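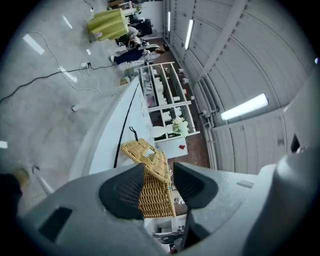 4. Pads, fingers and the first grip of the day

Print this page | E-mail this page

This section covers the Mido hand gripper once it's out of its case and charged. If you haven't paired it with Prullico yet, go back to section 3 and do that first. I wrote most of this standing at the bench with a Mido in one hand, so if a step sounds oddly specific, I probably got it wrong once myself!

You'll need:
- the small hex key from the lid pocket
- a lint-free cloth and plain water
- a soft brush (an old toothbrush is perfect)
- something light and floppy to pick up. A woven rattan bag is great for this, and so is a folded dish towel.

4.1 Checking the pads

1. Switch the gripper off and wait for the status light to go out.

2. Open the fingers by hand. They should move apart together. If one hangs back, skip ahead to 4.3.

3. Look at the textured face on the inside of each finger. Dust and fibers settle into the mesh, and you won't always see them head on, so tilt the tool toward a window or a lamp.

4. Brush along the finger from the base to the tip. Don't scrub in circles, it lifts the corner of the pad (ask me about the first pair I had).

5. Wipe with the damp cloth and let the pads dry for 15 minutes with the fingers open.

CAUTION: No alcohol, no degreaser, no dish soap on the pads. They go shiny and then they let go of things. Water is enough.

Note: We change pads at 2000 grips whether they look tired or not. Prullico keeps the count under Tool > Wear. After you fit new pads, press Reset on that page or you'll be nagged about it forever.

4.2 Changing a pad

1. With the power still off, put the hex key into the screw at the back of the finger and turn it until the pad plate comes loose. The screw stays in the finger, so don't keep turning and waiting for it to drop out.

2. Slide the plate up toward the tip and off.

3. Slide the new one down from the tip until it stops. The plates are marked L and R on the back. They will go on the wrong way around with a little force, and then the pads meet at an angle and you'll spend a happy afternoon blaming the calibration.

4. Tighten until snug, then stop.

5. Close the fingers by hand. The two faces should touch along their whole length. Hold the tool up to a light: if you see a wedge of light at one end, loosen, reseat, try again.

Sunee Sangkhawat does both sides before tightening either, and she's quicker at it than I am, so try her way if you like.

4.3 Zeroing the fingers

Do this after every pad change, and any time the tool has been dropped. (Yes, the small drops too.)

1. Power on and open Prullico. Choose Tool > Fingers > Zero.

2. Let the trigger go completely. The opening should read 100. If it reads less, check that nothing is caught at the base of the fingers, open them by hand and tap Read again.

3. Squeeze slowly until the pads meet, and hold until you hear the beep.

4. Release. Repeat twice more, and tap Save.

Note: If you get message 1445, the tool moved too much while it was taking the reading. Rest the housing on the table with the fingers over the edge and start from step 2.

4.4 The trial grip

I like to start with something soft. A hard block tells you the fingers close; a loose basket weave tells you a lot more, as it gives under the pads and the strands can slip past each other if you're only holding by a corner.

1. Stand where you have a clear arm's length around you.

2. Take the bag by its body, well down between the pads. If it has a handle loop, keep the loop clear of both fingers.

3. Squeeze until the weave just starts to give, then hold there.

4. Lift, and hold it out in front of you while you count slowly to ten. Tilt the tool a little left, then a little right.

5. Lower it onto the table and release. Look at where the pads were. If a strand has snagged in the mesh, switch off and work it free with your fingertips. Don't pull it out by opening and closing the gripper.

If the bag slid during step 4, clean the pads again and repeat. If it slides a second time, fit new pads. A third time, and it's one for Hacer Soylu at the repair bench; please send the Prullico log along with the tool.

CAUTION: Look where your feet are going. With an object held up in front of you, you're looking at the object, and power cords and strips on the floor are very easy to forget. Plan your walk before you lift, and run cables along a wall wherever you can.

CAUTION: Keep hair, lanyards and loose sleeves away from the fingers while the power is on.

4.5 Putting it away

1. Switch off and leave the fingers slightly open. Storing it closed presses a flat spot into the pads.

2. Set it in the foam, fingers toward the hinge.

3. Put the hex key back in the lid pocket. Please. I've bought so many hex keys.

Going on to section 5, have the spare battery ready, you'll swap it in the first step.

Print this page | E-mail this page

Contact: Zurnudix tool support, Štěpánka Malý | © Zurnudix. All rights reserved. | Back to top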